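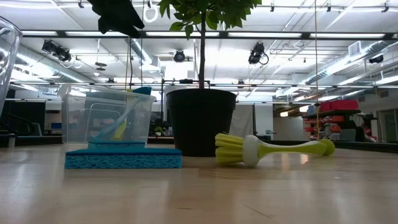 In defense of washing dishes by hand, together

When I moved to Plelville I was twenty-six and I spoke the language badly. I could read the newspaper, but I could not follow a dinner table, where four persons speak at the same time and the joke is finished before you have found the verb. What saved me was the sink.

I rented a room from Brenda Aravena, who had no dishwashing machine and did not want one. After supper one person washed and another dried, and the rule was that the guest dries. So I dried. At the sink people talk slowly. They look at the plate and not at your face, and if you need some time to build your sentence, you can rub the glass a little longer. I learned the past tense this way, I believe.

I am writing this because our housing association has voted to put machines in all the apartments, and to reduce the shared kitchen on the ground floor to a corner with a coffee maker. The cost is 285 for each household, to be paid before December. I voted against it. I was in a small group, and my neighbor Kjell Lunde has asked me, in a friendly way, if I am also against the elevator.

I am not against the elevator. I know very well who did the washing in most homes of the past 100 years, and that for these women the machine was not a sad thing. My own mother would have laughed at this essay. She had five children and she washed alone, while we were outside. If somebody had offered her a machine, she would not have asked what happens to the conversation.

But her trouble, I think, was more the being alone than the water. In the shared kitchen it is different. Last winter I stood there with Florencia Mansilla from the third floor, whom I had greeted on the stairs for almost 20 years without knowing that she had worked on ships. She told me about a storm near Lulleo, and when the pots were clean we stayed and washed some cups that did not need it.

Kjell says that we can talk with coffee also. This is true, but for coffee you must be invited, or you must dare to sit down. A shy person does not sit down. A shy person can pick up a towel, and then she has a place in the room and a reason to be in it. New people in our building, such as young Bautista Figueroa, who arrived this spring with two suitcases, need such a place more than they need a better coffee maker.

I have proposed that we keep one big sink and the long counter, and that the machines come in the apartments as decided. The plumber has said that the pipe can stay where it is. The proposal will be discussed at the next meeting, at seven in the evening, and there will be soup before it. Somebody will have to wash the bowls, and I have already put my name on the list for drying.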